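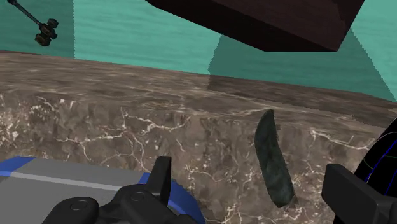
Maxence Guillot wrote to me that a list of word pairs is no use to anyone unless it says where the speakers grew up, and that mine didn't. Fair enough! I went back through every entry and put the place in, so version 3 of the Khurana word list finally has a column called grew_up, and this README has been rewritten to go with it.

Khurana word list, version 3
Last updated January 31, 2020

What you get

3,970 entries of kitchen and household vocabulary, the sort of words people use at home and hardly ever write down. Crusts, dishcloths, the end of the loaf, the bit of fluff under the sofa, what you call the meal in the middle of the day. I started collecting them because my gran and my mother-in-law couldn't agree on what to call a bread roll (they still can't) and it got rather out of hand.

Everything is in one file, words.csv, tab separated in spite of the name. I know. I changed the separator in version 2 when I found out how many people put commas in their answers, and by then the file name was in other people's scripts.

Columns

entry_id: a number, never reused. If one is missing I've deleted it.
word: what the person said, spelt how they spelt it.
meaning: my short gloss, in standard English.
grew_up: town or village where they lived as a child. New!
lives_now: same, for now. Often blank.
age_band: decade only.
note: anything else they told me. Some of these are very long and a few are recipes.

Where the words came from

Mostly from chatting. I did 18 long conversations in Florkau and Zitov, then put a form online and passed the link round family, the allotment lot and two choirs. The form answers are shorter and scrappier but there are far more of them. You can tell the two apart by the id: anything up to 200 is from the conversations, everything after is the form.

Zitov is heavily overrepresented. One of the choirs is there and they are very keen.

Things to watch out for

Spelling is all over the place, and I've left it that way on purpose. If you want to group variants you'll have to do your own tidying. Lower-casing and stripping the hyphens gets you a good part of the way.

The grew_up column was filled in after the event, so for older entries I had to write round and ask. Where I got no reply it says unknown. Please don't guess from lives_now, people move about a lot more than you'd think, and half the Florkau answers came from folk who arrived there as adults.

A few words are rude. They're marked with an r at the start of the note, although my idea of rude may not match yours.

Names have been taken out of the notes, except for pets.

Using it

Do what you like with it, schools and quiz nights included, but please mention the list by name and say which version you used. If you work from version 1, the glosses for entries to do with bread are wrong (I had two rows swapped and it slid all the way down).

There's a small lookup script called Dranent in the same folder. You give it a word and it gives you the matching entries. It's slow and it doesn't cope with accents, and I'd welcome a fix from anyone who has the patience.

Still to do

Sort out the duplicate teapots.
Add the September form answers, which are sitting in a separate sheet.
Ask the second choir about dusters again.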